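Teaching an arm to put a fork in a bowl: final report, second-year group project

The task sounds like something you would give a toddler to keep it quiet. Pick up a fork, move it over, put it in the bowl. Our group spent from February to the end of term on it, all in simulation, and I would like it noted that the toddler was never offered as a baseline.

We used a simulated Franka arm in the Rededeck kitchen, with demonstrations recorded by teleoperation. The policy was trained on 103 of these. Each was checked by a second person before it went in, mostly to catch the ones where the driver had sneezed.

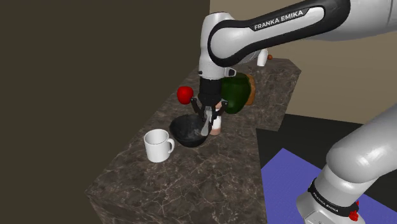 Our question was whether a policy would do better if the demonstrations included recoveries, meaning stretches where the driver goes wrong on purpose and then puts it right. Latifa Bouzid drove all of the recoveries. I am told she did not always need to go wrong on purpose. We trained 2 policies, one on clean demonstrations only and one on the mixed set, keeping the total the same so that neither had more to learn from.

Inputs were the camera views and the joint positions. We began with the outside view alone, which was a mistake that cost us a fortnight and most of our good humour.

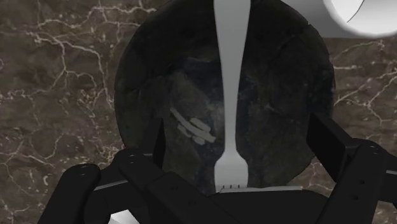 Close views were what the clean policy leaned on most, as we found by blanking the cameras in turn. They are not an easy diet. A white fork on a nearly black plate is generous as contrast goes, but the veins in the marble are also thin and pale, and our first attempt at a fork detector was very fond of them. We dropped the detector and let the network sort it out.

Training stopped at checkpoint 2087 for both policies, that being where the loss went flat and the shared machine was wanted back. The mixed policy did better when we nudged the bowl before the start. With the bowl left alone we could not separate the two. I had predicted the opposite in our proposal, in writing, with a graph.
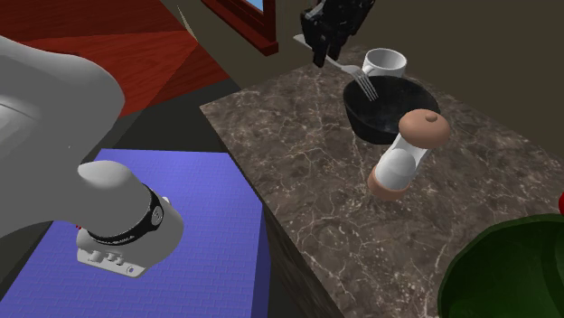
Abdel Rahman objected at the Wednesday review that we may only have shown that slower driving helps, as recoveries tend to be driven slowly, and that we ought to have matched the speeds. He is right. We have the timings and did not use them. Anyone carrying this on should start there, and should also vary the bowl, which stayed the same throughout.

Code and logs are on the Vasolthorpe drive in the folder called final_final.

Related reports
Drawer opening from few demonstrations
Does the wrist camera matter? A repeat study
Stacking cups, and why we stopped

Tendholm Robotics Teaching Lab | Contact | Copyright the authors | Back to top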